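Rastdale Flat Throw, Koubek weave
Item 252

A plain cotton throw for the sofa or the end of a bed. Hemmed on all sides. Machine wash with like colors, tumble dry low. It may shrink some 2 percent in the first wash.

Colors: Atance pink-red, Hakel gray, oat
Weight: 46 ounces
Ships folded in a paper band.
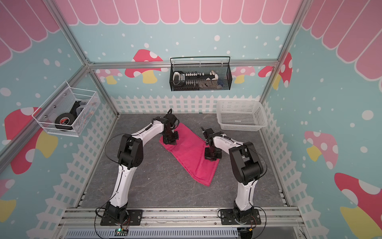
Folding is easiest on a smooth, hard surface with room on every side. Fold in half, then in half again, and press out the air as you go. The bright cloth on the dark marbled top still has light creases across it, and a warm iron takes care of those.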